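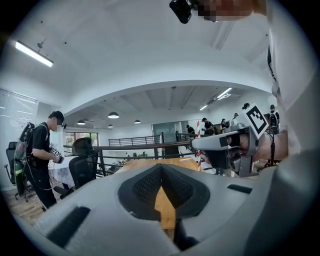
September, 11 a.m. Back on the easily-confused-words list for the Edstead handbook. Draft stands at 985 entries, 177 still without an example sentence. Finished "vent" and "vend" before tea — for "vent" I wrote "The vent is lined with dark grey mesh", dull but clear. "Slot" and "slat" next, and "The black slot cuts diagonally into the grey surface" will do for the first.

- Cut four pairs that only sound alike in the Flarberg accent.
- Zollen proofs: ß has dropped out of Voß again, check the font.
- "Lining" and "lineing": the second isn't a word, remove.

Still to do: "born" and "borne".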